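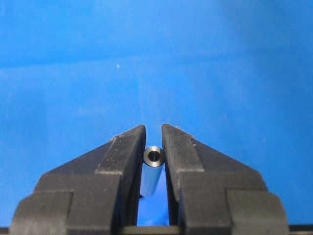 Metal tube held upright between the gripper fingertips, blue background behind.

Filed under: Working Group Minutes / Handling and Gripping
April | Posted by the Sulum Standards Desk

Minutes, Small Parts Handling Working Group
Lotton site, upper meeting room. Started 2:05 p.m.

Present: Sulum (chair and minutes), Lotton, Rodrigues. Drarnirport joined by phone from item 2.

1. Previous minutes
Accepted with one correction. Under wrist cameras, "daily" should read "per shift."

2. Fingertip cleaning and wear
Rodrigues asked for a clear rule on when fingers are wiped and when they are replaced. The draft says "as needed," and the sites read that differently. Lotton wipes at every shift change. Drarnirport wipes only when the camera view gets dusty.
Discussion on scuffing. Light scuffs on the sloped outer faces do not affect grip and should not count as wear. Marks on the inner faces do count.
Agreed: wipe both fingers at the start of each shift with a dry lint-free cloth. Inspect inner faces at the same time and log the result. No solvent until Lotton has heard back from the finger supplier.

3. Holding short cylindrical parts
Drarnirport reported on its trial with short metal tubes. 2775 picks were attempted and 2372 met the draft placement rule. Most of the rest were rejected for tilt at release. A few were dropped.
The draft gives a maximum tilt of 5 degrees but does not say when it is measured. Sulum proposed measuring after the fingers close and before the arm moves. Rodrigues wanted a second check above the target – the part can shift on the way. Lotton was concerned about cycle time.
Agreed: one check after closing is required. The second check is recommended for parts with a polished outer surface. Drarnirport will send its reject log sorted by cause.

4. Background for wrist camera checks
Plain, single-color background to stay in the draft. Blue is acceptable. Lotton noted that shiny parts pick up the background color and this can confuse edge finding. Wording to be added that the check should use the rim of the part where it is visible.

5. Manual recovery
Section 10 to be reworded. Operators must stop the arm and confirm the stop before removing a part by hand. Rodrigues will redraft.

6. Other business
Numbering of the annexes is out of order. Sulum to fix.

Actions
Sulum – annex numbering, background wording
Lotton – supplier answer on solvent
Rodrigues – Section 10 redraft
Drarnirport – reject log

Closed 3:40 p.m. Next meeting in May, hosted by Rodrigues.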